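Projet Imuvar - Apprentissage d'une tâche de rangement par téléopération bimanuelle
Rapport d'étudiant, laboratoire de Lultham

1. Poste de travail

Deux bras sont fixés sur un rail commun, à l'avant d'un plateau à motif de marbre. Chaque poignet porte une petite caméra. L'opérateur commande les bras à distance et doit réunir les fruits dans le plat vert.

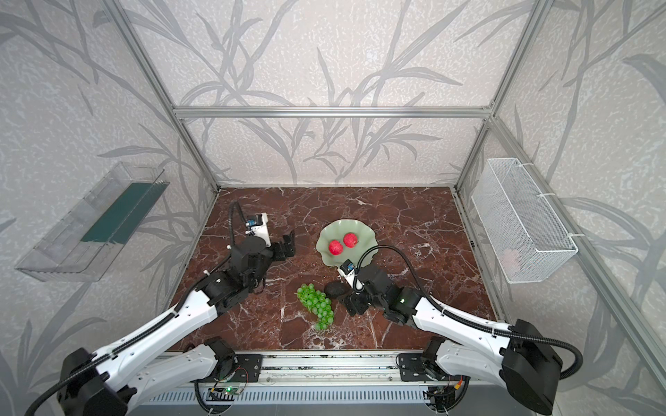 2. Protocole d'enregistrement

Chaque démonstration dure jusqu'à 20 secondes. Les positions articulaires et les flux vidéo sont horodatés par le logiciel Rustad. Le jeu complet compte 1 204 démonstrations. Une prise est rejetée si un bras heurte le rail ou si l'opérateur reprend deux fois le même objet.

La grappe de raisin reste l'objet le plus délicat - sa forme allongée laisse plusieurs prises possibles, et les opérateurs ne choisissent pas tous la même.

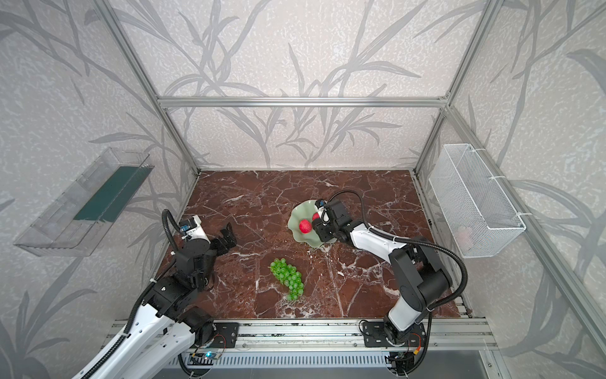
Selon une remarque du groupe d'Ilbridge à la relecture, cette diversité de prises pénalise l'apprentissage : le modèle moyenne des trajectoires incompatibles et ferme la pince entre deux solutions. Le groupe recommande d'imposer une consigne de saisie unique par objet.

3. Reprise des essais

La consigne a été appliquée à trois objets : grappe, avocat, fruit rouge. Le bras droit effectue la saisie, le gauche reste ouvert en attente au-dessus du plateau.

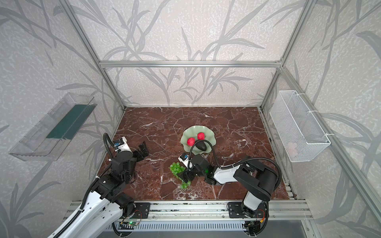

Lultham, septembre

Les nouvelles démonstrations sont plus homogènes en durée. L'écart entre opérateurs subsiste sur la phase d'approche, où le retour visuel du poignet est parfois masqué par l'objet. Le réentraînement est en cours - les taux de réussite figureront en annexe B.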